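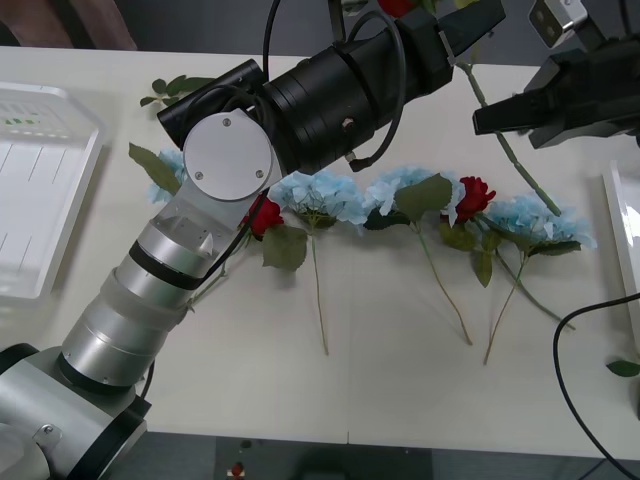

Why does a town of 3180 people need a welcome sign with a slogan on it? It doesn't need one, and Piddale has now paid for three.

I have lived here long enough to remember the first, which read "Piddale: A Nice Place." I had no quarrel with that. It was modest and close to accurate, and you could read it at forty miles an hour. Then the highway was rerouted and the town council decided that traffic had dropped off for lack of adjectives.

The second sign said "Piddale: Where Tomorrow Meets Yesterday," which sounds to me like a description of today. It stood out by the grain elevator for years. Visitors asked about it at the diner, and we told them there had been a contest.

Now we have the third. It went up last November and says "Discover Your Piddale." I have tried. I assume mine is the part between the post office and the hardware store, where the sidewalk stops for no reason and starts again 222 feet later. If the council would like to discover that piece of Piddale, I'd be happy to walk them along it, in the ditch, after rain.

The new slogan came from a firm called Orellana, two towns and a state line away. They sent us a booklet. In the booklet our creek is an "asset" and our parking is a "first touchpoint." There is a page on which shade of green we are. I had always thought of us as more of a tan.

To be fair, we aren't the only ones. Vilano has been "The Heart of It All" since I was in school, and I have never met anyone who could say what the It was. Loncombe went with "Live. Work. Loncombe." People over there now use it as a verb, mostly for backing into something in a parking lot.

I don't think slogans do much harm. My complaint is about who they're talking to. A person driving in from outside wants to know where to get gas and whether the bathroom is locked. A person who lives here wants the streetlight on Second fixed. The slogan is for neither of them – it's for other towns, the way some people buy a boat.

If there is ever a fourth sign, I'd put up the name, the population and an arrow pointing to the pie. The diner closes at 2, so maybe put that on there too.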